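Cell 2 notebook — working rules for the two-arm kitchen bench
Jun 1, 2019

Rewrote the bench rules today after reading back through the Tikdale log. Right arm on the pot lid, left arm waiting on the toaster side, plate and tray between them. 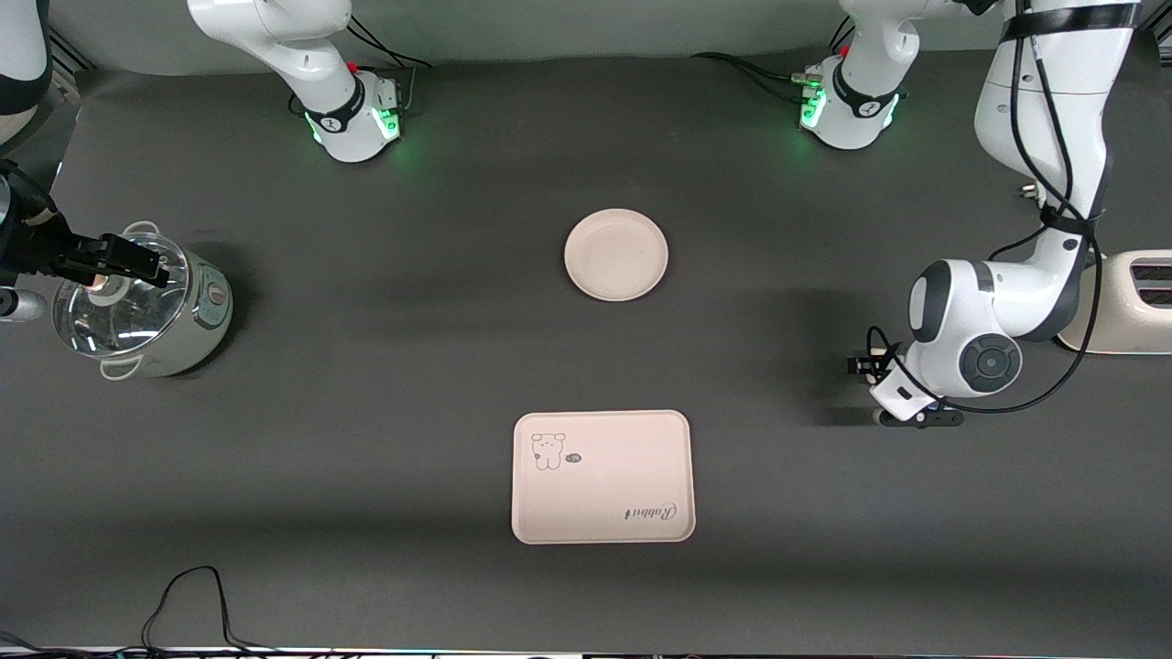

Rules as of this entry

1. One arm moves at a time near the pot. While the right gripper has the lid knob, the left arm holds its pose and stays on its own half of the table. The Fonwood scheduler can enforce this, but check that the lock is turned on before each session. It defaults to off after an update.

2. The strip between the plate and the tray stays bare. No tools, no spare fingers, no notebooks. Both arms pass over it on the way to a handover.

3. Glass lid: grip on the knob only, never on the rim. Close slowly and stop on contact. If the grip is off center, open, back away and start again. Don't nudge it into place.

4. Green base lights mean powered. Treat the arm as able to move whenever they are on, whatever the screen says. Hands go in only after the stop button is pressed and you have said so out loud.

5. Cables. Look along both arms before the first run and check that the straps on the left one are snug. Leave enough slack at the wrist for a full turn. Anything lying on the table gets pushed back to the edge or taped down.

6. Pot and toaster stay unplugged for motion tests. Heated runs need two people in the room and a separate line in the log.

7. Every stop gets written down, including the dull ones. The log has 2,949 runs in it and 276 stops, and 767 of the runs have no operator initials. That last number has to come down.

Still open

Speed limit for shared space. Stullik's bench sheet gives one value for an empty gripper and none for a gripper holding glass. I'm using the slower handover setting for both until we have measured it ourselves — probably not before October.

Brito format for the log: keep it, but add a column for which arm was active. Right now you have to guess from the task name.

Print rules 1 to 7 and tape them by the door. Old sheet goes in the bin.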